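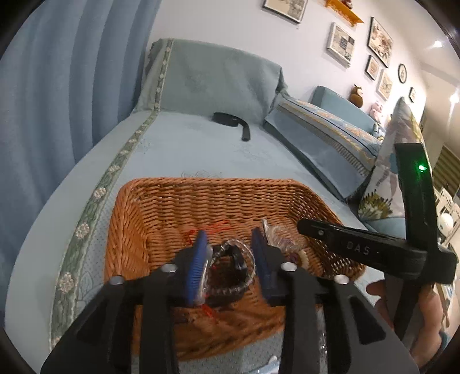 先说手腕。二月那期我在这个栏目里抱怨过一回，说夹爪拿久了，晚上回家拧毛巾都使不上劲，结果收到的回信比我写过的任何一篇都多（谢谢大家寄来的膏药推荐，真的不用再寄了）。所以这期我就把这件事从头到尾讲一讲：我们上门整理这一组，怎么从“收拾屋子的人”变成了“一边收拾屋子一边教机器收拾屋子的人”，中间改了什么，哪些地方舒服了，哪些地方我到现在还别扭。

不在我们组的同事可能只听过个大概。Kolow以前的活儿分两摊，一摊在布草间，洗、烫、叠、打包；一摊在外面，上门做收纳。我在布草间待过很久，后来才转出来。去年布草间上了Mikuš那条叠巾线，叠毛巾和枕套基本就不用手了，人守在两头，一头喂，一头验。机器来之前大家传得很厉害，说要裁一半，茶水间里天天有人算自己的工龄。后来没裁，但是人确实挪了位置，我们组里现在有好几位就是从那边过来的。挪过来干什么呢？一部分照旧上门收纳，另一部分就是拿着Gruvoso的手持夹爪，在愿意配合的客户家里，把收拾东西的动作一遍一遍录下来。

我刚听说的时候，心里想的是：这不就是自己给自己挖坑嘛。布草间的例子就在眼前，叠毛巾那点手艺我练了好几年，Mikuš装好以后第一个礼拜就叠得比我齐。现在还要我亲手去教下一台？这话我在会上也说了，说得比写在这儿的难听一点。当时得到的回答是“家里的东西跟毛巾不一样”，我觉得是敷衍。干了这几个月，我得承认这句话有一半是对的。

毛巾是一样大的，摞成一摞送过来，翻过去还是毛巾。家里的篮子里什么都有。就说床上放的那种藤编篮子，收纳师看一眼就知道是“随手篮”，谁家都有一个，什么没地方放就往里一丢：透明塑料包装缠在一块儿，旁边一团红绳，底下还压着点别的。我们平时伸手进去，指头一拨，哪是软的哪是硬的，哪个会带起别的东西，根本不过脑子。换成两根夹爪指头就全变了。蓝色指垫有纹路，抓硬东西挺稳，可是塑料包装又滑又会响，夹住了一角，提起来跟着一串。绳子更气人，你以为夹的是一根，起来的是一窝。

头几天我录出来的东西惨不忍睹，退回来的比通过的多。最丢人的一次是一卷绳子，我夹了又掉，掉了又夹，最后一急，左手直接伸进去帮了一把，那一条当然作废。后来学乖了，先慢下来，从边上挑，夹住以后停一停，再往上提。说出来很好笑，我入行的时候师傅教我的也是“慢一点，从边上开始”，隔了这么多年，又被一把夹子教了一遍！

讲讲现在一天怎么过。早上八点半看Wesari排的单，以前排单是组长手写在白板上的，谁跟谁搭、去哪个小区，擦了写、写了擦，下午临时改单全靠喊。现在都在Wesari里，前一晚就能看到，哪家有猫、哪家电梯在修、哪家老人中午要睡觉，备注写得比以前细多了。这是我最没有意见的一项改变。有意见的是它老爱把两家离得很远的单子连着排，地图上看着近，中间隔着一条河，桥在另外一头。我已经报了三回。

到了客户家，2个人一组，一个拿夹爪，一个负责摆东西、看时间、跟客户说话。每段录制40分钟封顶，到点必须换手，这条规矩就是二月之后加上的（所以抱怨是有用的，各位）。换下来那位坐着也行，站着也行，反正不许碰夹爪。以前我们上门收纳，一口气干到完，腰酸了自己扛，从来没有谁掐着表叫你停。现在表一响，客户还会问“要不要喝水”，搞得我很不习惯。

录什么呢，有一张任务单，眼下是84项，从篮子里取物、把袜子配对、把充电线放进抽屉，一直到把靠枕摆回床头。有的项目简单得让人犯困，有的项目我怀疑写单子的人从来没做过家务。比如有一条叫“将绳状物放至篮外并保持形状”，我们组里念到这条就笑，绳状物哪有形状可保持？后来给Gruvoso那边提了意见，他们把后半句删了。我很得意，这算是我对机器人事业的第一个贡献。

床上的活儿最难做，这一点写单子的人也没料到。桌面是硬的，篮子放下去就定住了；床是软的，绗缝床罩面上看着平，篮子一搁就歪，夹爪往下一压，篮子跟着床垫一起往下走，等你松手它又弹回来一点点。我现在的办法是进门先问能不能坐在床沿上，人坐稳了，手才稳。也有客户不愿意让外人坐床，完全理解，那就弯着腰做，时间减半，多换几次手。这一条已经写进Wesari的备注格式了，叫“床沿可坐/不可坐”，别笑，真的很管用。

再说客户家里的东西。这是我到现在还别扭的地方。我们做收纳的，本来就天天看别人家的抽屉，看了就忘，这是行规。可是录制不一样，录下来的东西会留着。墙上挂的照片、沙发上摆的毛绒玩具、床头的靠枕，夹爪一转，全进去了。客户是签过字的，脸和文件也有一道处理，流程上没问题，我知道。但是签字的时候人家想的多半是“不就是拍拍收拾东西嘛”，不见得想到自己家那面墙。所以我们组自己定了个土办法：开录之前，跟客户一起在屋里走一圈，问一句“哪样不想让它看见，我们先挪开”。有的客户说没关系都拍吧，有的会去收一两样东西，收完明显松了口气。多花五分钟，我觉得值，也希望别的组能照着做。这不是公司的规定，目前就是我们几个这么干，写在这儿算是吆喝一声。

钱的事也得讲，不然回信里又有人骂我光说好听的。录制按时段算，不按条数算，这是我们一开始就咬住的。最初的方案是按通过的条数给，我当场就说不行：你按条数，大家肯定专挑好夹的夹，一个方盒子来回搬一下午，数字漂亮，机器学了一肚子搬方盒子，遇到一团绳子照样傻眼，人的手腕也废了。后来改成按时段，退回的条目不扣钱，只是要回看一遍，弄清楚哪儿不行。上个季度我们组通过了3,267条，这个数字挂在走廊的屏幕上，挂得很大，我每次路过都觉得有点心虚，里头有多少条是“把靠枕往右挪一点”，我心里有数。屏幕上没写的是退回的那些，我倒觉得那些更该挂出来，新来的看一遍，比听半天培训强。

布草间过来的几位，适应得比我快。叠了那么多年布，手上有一种很准的轻重，夹软东西特别好，提起来几乎不晃。有一位跟我说，在布草间最后那阵子，守着Mikuš验货，一天下来说不了十句话，耳朵里全是机器声，现在至少能跟搭档和客户聊几句。也有适应得不好的，觉得在别人家里干活拘束，鞋套一穿浑身不自在，后来申请调回去了，现在管喂料那一头，听说过得挺好。我写这个是想说，调过来不等于回不去，手续也没有传说的那么麻烦，填一张表，等排班空出来就行。

至于那个最大的问题，就是以后机器真学会了，我们怎么办，我没有答案。我问过Gruvoso来做培训的人，对方倒也没有跟我画大饼，说现在机器自己从篮子里拿东西，遇到缠在一起的还是经常卡住，离进家门干活还早。多早？没说。我追问了两遍，还是没说。我们组里对这事意见也不一样，有人觉得能学会的那天自己早退休了，有人已经在悄悄考别的证，还有人说学会了才好，它去弯腰，我去跟客户商量哪样留哪样扔，那才是收纳里最累也最值钱的部分。我站哪边要看当天腰疼不疼。

不过有一件事我想趁写东西的机会提给上面：既然手上的功夫录下来要用很久，那录的人是不是也该有个说法？毛巾那条线上的时候，参数是工程师照着我们叠法调的，大家在旁边站了两个多礼拜，示范了一遍又一遍，最后验收的那张纸上没有布草间任何一个人的签字。这回我希望能早点谈清楚，培训费也好，岗位级别也好，哪怕是以后新机器进场优先让我们这些录过的人来带，都行。组里已经凑了一张单子，下个月开会的时候交上去，还想加什么的，来三楼找我，或者直接写在休息室冰箱门上那张纸上（请用能看清的笔，上次那支黄色荧光笔写的，到现在没人认得出是什么）。

最后几件零碎：

- 夹爪用完请放回架子上，别塞在鞋套的箱子里。绿灯亮着就是还没关，关了再放。
- 腕带新到了一批软的，在前台领，签个名。旧的那种硬边的可以扔了，磨手。
- 有客户问能不能把整理和录制排在同一天，可以的，在Wesari里选“连排”，但中间要留出吃饭的时间，系统不会替你留。
- 家里有藤编篮子用不上的，不管旧不旧，欢迎拿来给我们练手，训练间现在全是塑料筐，跟客户家里差得太远了。边上编得紧一点的最好，编得松的容易把指垫挂住。

下期想写写Mikuš那边喂料的夜班，已经约好去蹲一晚，谁有多的厚外套借我一件，听说那边的空调冷得不像话。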